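Vivir con una encimera de piedra (crónica de un año)

24 de junio de 2026

Llevaba meses prometiendo esta entrada y me la habéis pedido tantas veces en los comentarios que ya me daba vergüenza. Pues venga, vamos con la cocina. Bueno, con la encimera, que la cocina entera daría para una enciclopedia y todavía tengo pendiente el rodapié.

Para quien llegue de nuevas: vivo en un piso antiguo, con una cocina larga y estrecha, y hace poco más de un año arranqué (con ayuda, no os creáis) el tablero blanco que venía con la casa. Estaba hinchado junto al fregadero y tenía una quemadura redonda de una cafetera que ni siquiera era mía. Quería piedra. Piedra de verdad, gris, con sus nubes y sus pecas, como el fregadero de casa de mi abuela, que era un bloque enorme donde lo mismo se limpiaban sardinas que se bañaba a los primos pequeños.

Todo el mundo me dijo que no. Que si mancha, que si se raya, que si pesa una barbaridad. Mi amiga Tươi Đoàn, que tiene un restaurante pequeñito y pasa más horas delante de una encimera que yo en la cama, fue la única que se encogió de hombros y me dijo: «Se va a rayar. ¿Y qué?». Me quedé con eso.

El marmolista

Visité tres sitios. En el primero me querían vender un compacto brillante que parecía el suelo de un banco. En el segundo no me cogieron ni las medidas. El tercero fue Akinola, un taller a las afueras, de los de patio lleno de recortes y radio puesta, y ahí me atendió Mutua Simiyu, que me tuvo una hora larga mojando muestras con una esponja para que viera cómo cambiaba el color. ¡Una hora! Le pregunté por el gris más moteado que tuviera y me sacó una pieza que llevaba tiempo apoyada en la pared, medio olvidada, con arañazos y todo. Me enamoré en el acto.

El retal me salió por 903 euros, con el corte del fregadero incluido, más 361 del transporte y la colocación. No es barato, ya lo sé. Pero el presupuesto del compacto brillante era bastante peor y me gustaba bastante menos.
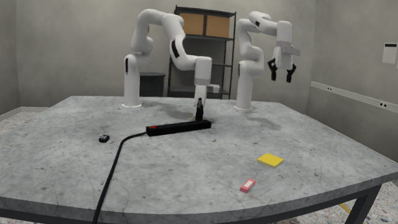 Los primeros sustos

La primera mancha llegó a los dos días. Aceite, cómo no. Dejé la aceitera sin plato debajo, me fui a dormir y por la mañana había un cerco oscuro precioso, redondísimo. Llamé a Mutua casi llorando y se rio (con cariño, espero). Me mandó hacer una pasta de bicarbonato y agua, ponerla encima bien gorda, taparla con film y olvidarme hasta el día siguiente. Tuve que repetirlo otra vez y el cerco se quedó en una sombra que solo veo yo, y según la luz.

Luego vino el limón. Aquí mi piedra, que tiene bastante caliza, no perdona: donde cae ácido se queda una marquita mate, más pálida. Al principio iba con el trapo detrás de cada invitado como una loca. Ahora corto los cítricos en la tabla, que es de Allwood y tiene un canalillo alrededor para el jugo, y si se escapa una gota la seco y sigo con lo mío. Hay marcas, claro. En la zona donde preparo las ensaladas hay un pequeño archipiélago.

Y los arañazos. Yo arrastro las cosas, lo reconozco, soy de las que empujan la olla con la cadera. Le pegué fieltros al tostador y a la panera y la cosa mejoró mucho. A la batidora no, porque se cae.

Lo que hago para cuidarla

Para diario, agua templada y una gota de jabón neutro, bayeta suave, y secar. Secar es lo que más me cuesta, soy perezosa, pero nuestra agua tiene muchísima cal y si no seco se queda un velo blanquecino junto al grifo que luego hay que sacar con paciencia.

Vinagre, jamás. Ni limpiadores antical, ni esos polvos que usaba mi madre para todo.

El sellador se lo di por primera vez recién colocada y repetí en abril. Uso el de Wodach, que huele poco y se extiende con un trapo sin más historia; antes había probado uno de Pirov que me recomendó un vecino y me dejó la superficie pegajosa una semana (a lo mejor puse demasiado, no digo que no). Esta segunda vez lo dejé actuar 40 minutos, retiré el sobrante con papel y no dejé que nadie cocinara hasta el día siguiente. Cenamos bocadillos en el sofá, tan felices.

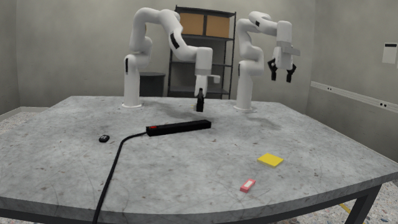 Preguntas que me habéis hecho

¿Se pueden dejar cosas calientes encima? Yo no lo hago. La piedra aguanta más que un laminado, pero un cambio brusco puede abrir una grieta, y el sellador sufre. Tengo salvamanteles de corcho por todas partes.

¿Sirve para amasar? ¡Sí, sí y sí! Está siempre fresquita y la masa de hojaldre se porta de maravilla. Con la de pan me da un poco igual, esa la trabajo con más harina y luego raspo con una rasqueta de plástico, la metálica ni acercarla.

¿Cuánto pesa? Mutua me habló de más de 50 kilos solo en la pieza del fregadero. Revisad los muebles de abajo antes de pedir nada, a mí me tuvieron que reforzar uno con un par de travesaños.

¿La volverías a poner? Mañana mismo —aunque esta vez compraría el plato para la aceitera antes que la encimera—. Me falta enseñaros el rodapié, que sigue en el pasillo envuelto en cartón. A ver si en la próxima entrada ya está puesto.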